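Taking the tree down: when do you do it and how do you store everything?

Forum: Home & Holidays > Storage and Organizing

garnet_f
Okay so it's the second week of January and my wife and I are having our yearly standoff. She wants the tree gone. I would happily leave it until the end of the month, it's dark at four thirty and those lights are the only cheerful thing in the living room. What does everybody else do? And while I'm here, how are you storing your ornaments? We've been using the same liquor store box since we moved to Grimomby and the bottom is about to go.

laceyh
January 2 at my house, no discussion. My mother was the same way. By then I want my corner back and I want to vacuum. I know that sounds grim but the clean room feels so good!!

For storage I use egg cartons for the little ones and shoeboxes with tissue for the big ones. Cost me nothing.

RaymondeP
Egg cartons, no no no. I did that for years and ended up with pantry bugs in the attic. If you must, use the plastic kind and wash them first.

We keep ours up until the Sunday after Epiphany. Take it down after lunch, everybody helps or at least everybody eats the last of the cookies while I do it.

laceyh
Never had a bug in my life, Raymonde, but I do keep mine in a hall closet and not an attic. Maybe that's the difference.

Lorne Lavoie
Put me down for leaving it up. One year ours stood for all 366 days (leap year, so we got an extra one in). My daughter hung paper hearts on it in February and eggs in April and by summer we'd stopped seeing it. I wouldn't do it again, the dust was something else, but the world didn't end.

garnet_f
Lorne I am showing this to my wife immediately

karine.s
Please don't, Garnet, you will be sleeping under that tree.

I have strong feelings on storage so buckle up. We have 100 ornaments, and I know because I had to list them for the insurance after the basement flooded. Those divided bins with the cardboard inserts are fine until the cardboard gets damp, and then you have soup. I switched to a Wultach bin with plastic trays and I've been happy with it. It was 60 dollars on clearance, which I realize is a lot for a box.

RaymondeP
60 dollars for a box!

karine.s
I said I realize!

Lorne Lavoie
I've got the Doucette one, it's canvas with a zipper. The zipper went the second year. I hold it closed with a bungee cord now and it works fine, but I wouldn't buy it again.

laceyh
Question for the group, do you take the hooks and strings off before you pack? I always leave them on and then every December I'm sitting on the floor with a knot the size of my fist.

karine.s
Off, always. Wire hooks scratch the finish on whatever's next to them. I drop all the hooks in an old mint tin. Strings I leave on but I tuck them around the cap so they can't wander.

RaymondeP
I'd rather have the knot than have to rehang every string, my fingers aren't what they were. What I do is wrap each one in its own square of tissue, string and all, and twist the ends like a candy. No tangles. It takes an evening but I put a movie on.

The big shiny balls are the ones to be careful with. Never pick them up by the string, the cap pops off and away it goes. Get hold of the ball itself and then lift the string off the branch.
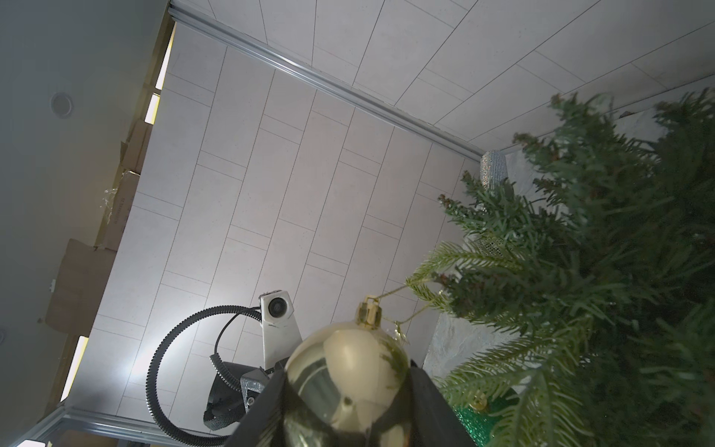 And do the low branches first, especially if you have a cat. Ours, Atus, waits all season for the moment I turn my back. Then work your way up, lights last, and the skirt stays down until the very end so it catches whatever drops. Shake it out on the porch after and you've saved yourself half the vacuuming.

laceyh
See, I do top to bottom. Star first. Otherwise you're leaning across everything you haven't packed yet and your sleeve catches.

RaymondeP
Your sleeve catches either way, dear. Roll it up.

Lorne Lavoie
Bottom up here too, mostly because of my knees. I want the floor part over with while I still have some go in me.

garnet_f
Update: we settled on a week from Sunday. She's buying the tissue paper, and I get to keep one string of lights around the window until March. The liquor box is in the recycling. Karine, does that Wultach bin come in a smaller size?

karine.s
It does, two trays where mine has four. Check the lid before you leave the store though, mine had a cracked latch and I had to drive back.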